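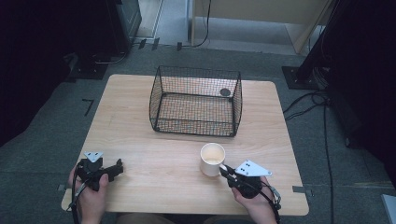 Hand Grippers for Sorting Mugs: Tips for First Use

The Tarnen hand grippers come as a pair, one for each hand, with a cable on each. They rent for 12 dollars a day, with a minimum of 2 days.

Clear the table except for the mug and the basket. Set the basket back and keep the mug closer to you, so your arms stay low.

Let each cable hang over the side of the table before you pick anything up. Do not wrap it around your wrist.

Approach a mug from the handle side with the jaws open. Close slowly – the fingers slip on glazed rims.

A wire basket is fine, but put a dish towel in it for thin china. 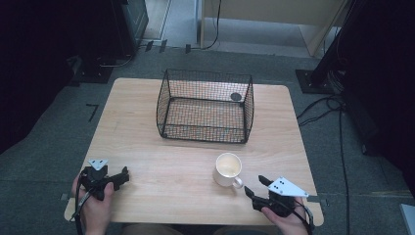 Pushpa Bajpai writes that she kept a pair for 9 days in March and would rent again, though her wrists got tired after nearly an hour. She suggests resting both grippers on the table between mugs.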